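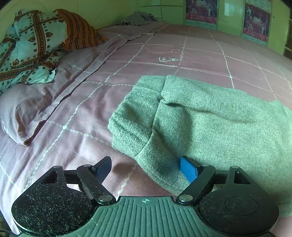 *A hand-held gripper at the edge of a folded green cloth, with a pillow and patterned blanket on the left side of the bed.*

Visitors to the Vulterine open day on August 11, 2022, were invited to consider one of the plainest jobs in any household. The program, held at the company's Hultley site, was given over to bedding, towels and clothing, and to the question of how a machine might learn to handle them.

Concetta Pace, who directs the household program, opened the morning session with a short address. "A cup keeps its shape when it is picked up," she told guests. "A towel has a new shape every time, and our methods must allow for that."

Staff then explained how people record everyday tasks with hand-held grippers, whose two fingers open and close much as a robot's would. The collection presented at Hultley holds 1,426 recordings. Of these, 1,414 passed review and have been released to the company's partners at Stukalau, where training is carried out.

Questions from the floor turned mainly to soft, thick fabrics. Ms. Pace acknowledged that deep folds remain difficult, as one layer can easily be mistaken for another. A further 200 recordings devoted to towels are planned.

The day closed with a tour of the Dixit workshop, where 23 guests tried the grippers for themselves. The next open day will be held in April.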